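**보도자료**
배포일: 2024년 6월 20일
배포: 파르나리(Parnari) 물류자동화사업부

# 파르나리, 반품 분류 공정에 그리퍼 기반 자동화 도입… 작업자 직무도 개편

파르나리는 예르크뷔(Jerkby) 반품센터의 혼합 소형품 분류 공정에 자동화 셀 5기를 설치하고 6월부터 단계적으로 가동한다고 밝혔다. 대상은 생활잡화, 운동용품, 소형 전자 액세서리 등 형상과 재질이 일정하지 않은 반품이다. 셀의 제어 소프트웨어는 체클로브(Ceklow)가 공급하며, 기구부 설계와 현장 통합은 파르나리가 맡았다.

기존 공정에서는 작업자가 반품 상자를 열어 내용물을 작업대에 펼치고, 품목을 확인한 뒤 재판매, 재포장, 폐기로 나누어 옮겼다. 센터의 하루 처리량은 약 2,000점이다. 규격 상자에 담긴 품목은 이전부터 컨베이어로 처리했으나, 엉킨 케이블이나 깃털 소재, 투명 플라스틱처럼 윤곽 인식이 어려운 품목은 전량 수작업으로 남아 있었다.

파르나리는 이들 품목의 파지 동작을 확보하기 위해 핸드헬드 그리퍼를 사용한다. 작업자가 그리퍼를 손에 들고 물품을 다루면 손목부 카메라가 작업 영역을 기록하고, 이 기록이 셀의 파지 모델 학습에 쓰인다. 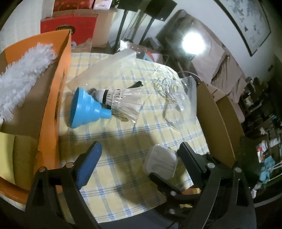 학습용 작업대는 실제 분류대의 조건을 따라 구성한다. 물품을 종류별로 정렬하지 않으며, 서로 닿거나 일부가 가려진 배치도 포함한다. 작업대에는 무늬가 있는 천을 깔고 강한 조명을 함께 사용한다. 투명 용기의 반사와 그림자로 인한 인식 오류를 줄이기 위한 조건이다.

## 공정 구성

신규 공정은 다음 순서로 운영된다.

1. 작업자가 반품 상자를 개봉하고 파손품과 위험물을 먼저 제외한다.
2. 나머지 물품을 분류대에 펼친다. 간격을 맞출 필요는 없다.
3. 셀이 파지 후보를 산출하고 물품을 한 점씩 목적지 용기로 옮긴다.
4. 파지 신뢰도가 기준에 미치지 못하면 셀이 정지하고 작업자에게 판정을 요청한다.
5. 작업자가 판정한 건은 핸드헬드 그리퍼로 다시 시연하여 학습 자료에 추가한다. 시연은 양쪽 손가락 패드를 완전히 벌린 상태에서 시작하고, 섬유가 긴 물품과 얇은 판형 물품은 접근 방향을 바꾸어 반복한다. 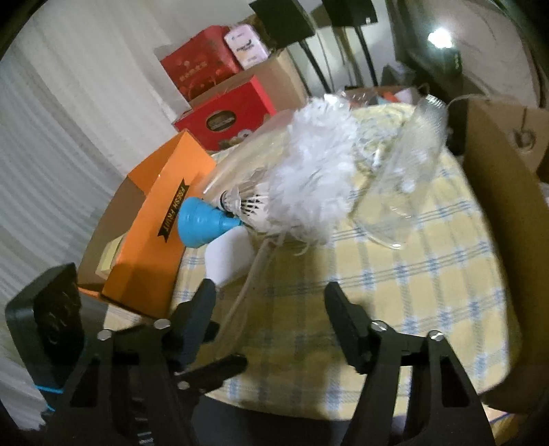 ## 작업자 직무 변경

자동화 셀 가동에 따라 분류 인력의 업무는 판정, 시연, 셀 점검으로 재편된다. 작업대 앞에서 물품을 집어 옮기는 반복 동작은 줄고, 화면 확인과 예외 처리의 비중이 늘어난다. 회사는 이번 개편에 따른 감원은 없으며, 기존 근무조와 기본급 체계를 유지한다고 밝혔다.

시연 업무는 별도 교육을 이수한 작업자가 담당한다. 교육은 그리퍼 파지 자세, 기록 시작과 종료 절차, 불량 기록 식별로 구성되며 기간은 2일이다. 시연 담당자는 한 번의 근무에서 시연과 판정을 번갈아 수행한다. 그리퍼를 계속 들고 작업할 경우 손목과 전완에 부담이 생긴다는 시범 운영 참여자의 의견을 반영한 조치다.

셀별 시연 목표는 품목군당 500회로 정했다. 다만 개인별 시연 횟수는 인사 평가에 반영하지 않는다. 기록 자료에서 작업자의 신원 정보는 저장 전에 분리한다.

파르나리 물류자동화사업부의 요리스 데뷜프(Joris Dewulf) 공정책임은 “현재 셀이 가장 자주 판정을 요청하는 품목은 케이블류와 투명 포장재”라며 “이 품목은 당분간 사람이 최종 판단을 맡는다. 정지 기준을 낮춰 처리 속도를 올릴 계획은 없다”고 말했다.

## 향후 일정

예르크뷔 센터의 셀은 순차적으로 가동하며, 각 셀은 수작업 라인과 병행 운전을 거친 뒤 전환한다. 병행 운전 중 판정 요청 비율과 작업자 의견을 함께 검토하여 분류대 높이와 용기 위치를 조정할 예정이다. 에글리티스(Eglītis) 센터의 도입 여부는 해당 결과가 나온 뒤 결정한다.

## 회사 개요

파르나리는 반품 및 재포장 물류를 운영하며 분류 설비의 기구 설계와 통합을 수행한다. 체클로브는 산업용 파지 제어 소프트웨어 공급사다.

**문의:** 파르나리 물류자동화사업부 홍보 담당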